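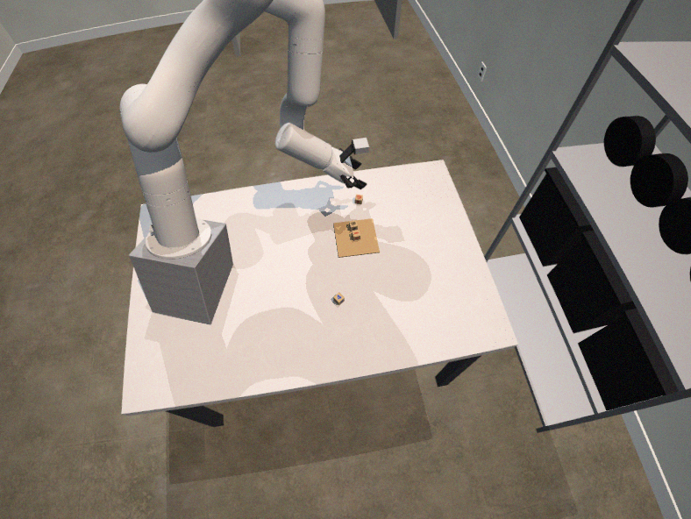

Sealing a concrete garage floor before winter -- worth it or not?

masa_and_me
Hi all, long-time reader, first post in this section. We bought a place with a bare slab in the garage, 76 square metres counting the workshop end, and every time I sweep it I get another dustpan of grey powder. Doesn't matter if I did it the day before! My brother-in-law says seal it. My neighbour says leave it alone, he's had bare concrete for thirty years and it's fine (his garage is also filthy, but I'm keeping the peace). I've got a quote from Warraich Flooring for $2000 for a two-part epoxy with the coloured flake, and I nearly fell off my chair. Is there a middle ground between that and doing nothing?

gravelroad
Middle ground is a penetrating densifier. You put it on with a pump sprayer, work it around with a soft broom, keep it damp for half an hour and squeegee off what's left. It hardens up the surface so it stops dusting. It won't look any different, mind you, so if you're after that showroom look you'll be disappointed. I used the Bullix one on mine in January with the heater going and the dust quit within a couple of weeks.

tarp_enthusiast
Have to disagree with gravelroad a bit. Densifier is great on a sound slab, but if the top is already soft and chalky you're throwing money at it. Scratch it with a nail. If you get a groove you can feel, it needs grinding first, and once you've rented the grinder you may as well do the epoxy and be finished with it.

gravelroad
Grinder rental here is nowhere near the price of an epoxy job, tarp. And plenty of those kits peel where the hot tires sit. My sister's did, two big bald patches, one for each front wheel.

tarp_enthusiast
Because she bought a kit in a box and skipped the etching, I'd put money on it. A proper job doesn't peel.

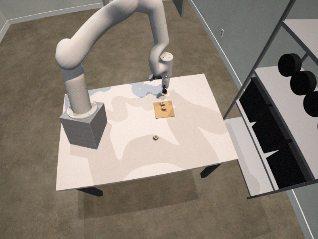 masa_and_me
Okay, before you two get going again, how do I know if there's moisture coming up through the slab?

Tahira Siddiqui
Tape down a square of clear poly, all four sides sealed, and leave it alone for a full day, longer if you can stand it. If the concrete underneath has gone dark or there are beads on the plastic when you peel it back, you've got vapour coming up and epoxy is off the menu until you sort that out. Do it in three or four spots -- the corner nearest the downspout is always the one that gets you. I did one test in the middle of my floor, decided I was golden, and had blisters along the back wall by spring. A densifier doesn't care nearly as much about damp, so I'm with gravelroad if you get a bad result.

masa_and_me
Thanks Tahira, that's exactly what I needed. Poly is down in four places. Did the nail test as well and I get a faint scratch but no groove, so I think the slab is decent. There's one long crack from the door to the drain though, about as wide as a dime on edge. Do I fill that first or after?
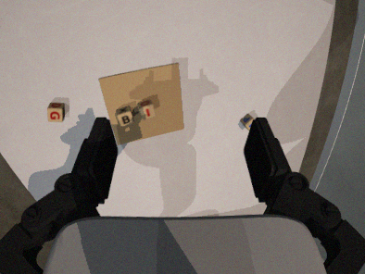
Re: Cracks, and what to fill them with

gravelroad
Fill after, if you're going the densifier route. Most fillers won't let it soak in and you'll have a weird stripe of soft concrete on either side.

tarp_enthusiast
Fill before, if it's epoxy. Open it up with a crack chaser blade, vacuum it properly, then use the rigid filler and grind it flush. Not the grey caulking stuff! It stays rubbery forever and shows through every coat.

lowbeam434
Question for the group, has anybody used Witance? It's the water-based one, comes in the white pail. My local place had it marked down and I'm tempted. I'm in the same boat as the OP, smaller garage, same dust.

Tahira Siddiqui
I've used Witance on a basement floor. It's a film sealer, so it sits on top. Looked lovely for a year, then it went scuffy along the path to the freezer and I had to redo that strip. For foot traffic I'd buy it again. For a vehicle, and for winter salt especially, I wouldn't.
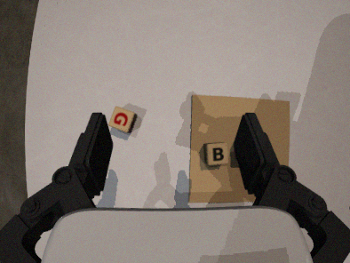
The salt is the bit people forget about, by the way. All that slush melts off the car and sits in the low spots, and if your surface is at all open it soaks in and you get pitting a few years down the road. Whatever you put on, squeegee the puddles out towards the door when you can. I keep an old one hanging by the light switch so I've got no excuse (I still skip it when it's minus twenty, I'll admit).

lowbeam434
Good to know, leaving the pail on the shelf then. Cheers.

masa_and_me
Update for anyone following along. Pulled the poly up this morning and three squares are bone dry, and the one by the side door has a bit of fog on it. So it's the densifier for me, and I'll deal with the eavestrough on that corner while it's still nice out. Priced it up at $434 with the sprayer and a decent squeegee. My brother-in-law is sulking, he'd already picked the flake colour.

tarp_enthusiast
Fair enough, that's a sensible call with fog on the plastic. Degrease where the car parks, though, or it won't take there. Couple of scrubs with a stiff brush and let it dry right out.

gravelroad
Agreeing with tarp, somebody mark the calendar. Let us know how the sweeping goes, and don't let any of it puddle -- it dries white and it's a bear to get off.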